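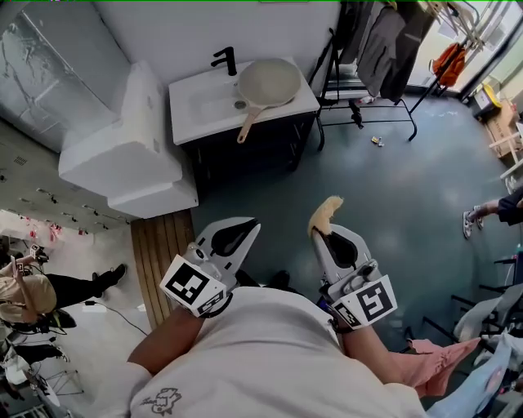

Lammers Guest House - bathroom safety check, 20 December 2025

Floor: no loose tiles that I could find, and the mat grips nicely. Pass.

Hot tap: a touch fierce at first, so do let it run before you judge it. I'd still like the valve turned down a little before the next guests come. Recheck in 14 days.

Basin waste: drains well - much better than it did in September, bless it. Pass.

Extractor fan: almost 40 seconds to get going, and rather grumbly with it. Please ask Oditeo to have a look.

Light pull: cord fraying near the knob. Replace, and pop a spare in the cupboard while you're there.

Door lock: opens from outside with a coin. Pass.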